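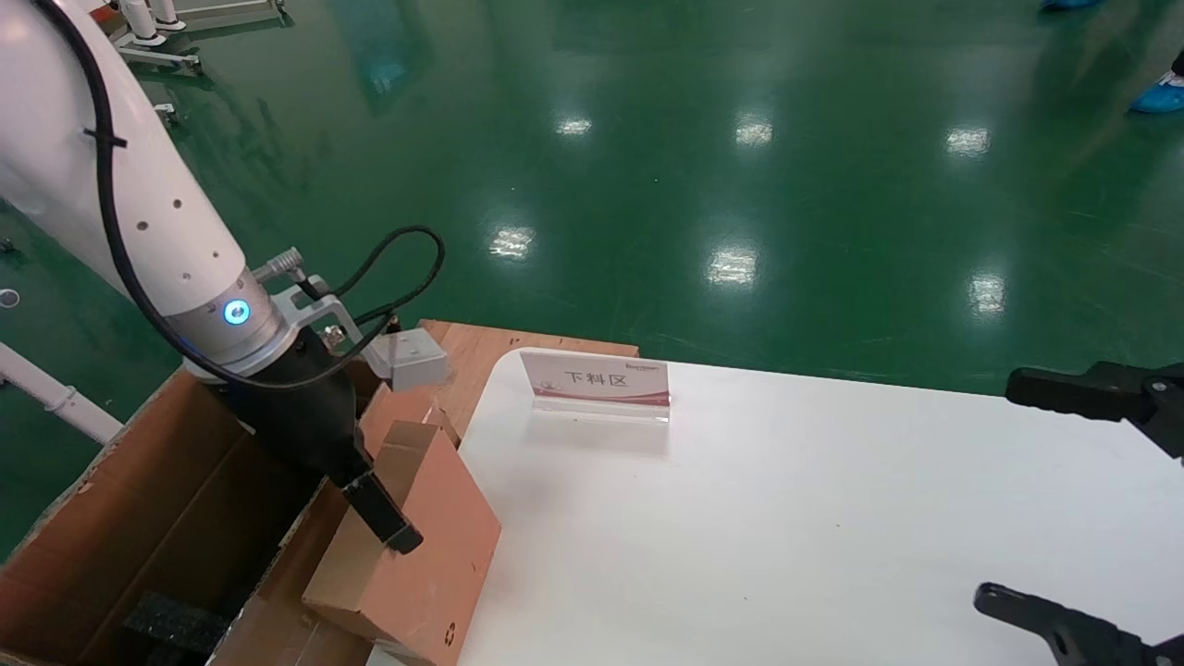
Page last changed: Jan 21, 2024

Goltar Two-Arm Packing Kit – club and classroom set

We love this kit, and the student teams who come through the Herno workshop seem to love it too. It gives a club everything needed to run a proper box handling project: two arms, two grippers, a control unit, a stack of cardboard boxes and a set of table signs for marking out the work areas. The sign on the table reads 下料区, the unloading area, and it comes from the Chinese set. English and blank cards are in the pack as well.

What teams do with it

The starter task is to handle a small box inside a bigger one. It sounds easy, and then you try it! A tilted box is a very different job from a flat one, flaps get in the way, and a finger that comes in at the wrong angle will push the box into the corner and leave it there. Most groups spend their first two sessions on that alone – and they come out of it arguing happily about grip points.

After that there are 14 task cards, which get harder as you go. Card 9 (passing a box from one hand to the other) is the one everybody talks about at the Gostby Cup, and it was the deciding round there last December.

What's in the set

Two arms with wrist mounts
Two grippers with black fingers
Control unit and cables, with spare cable clips
Boxes in two sizes, packed flat
Foam pads for the box bottoms
Clear sign holders and cards
Task cards and a printed team logbook

Good to know

Table: 83 cm high works well for most teenagers
Boxes: a refill pack holds 400 small ones
Age: 14 and up, with an adult at the stop button
Software: the Konstantinidis block editor, or Python if your team is ready for it

Price and loans

The full set costs 3,487 euros. Schools entering the Gostby Cup can borrow one for a term instead, and loan sets come with the same cards and logbook. Please send the boxes back flat, even the battered ones – we use them for practice.

Refill packs, spare fingers and extra sign cards are listed on the Herno parts page.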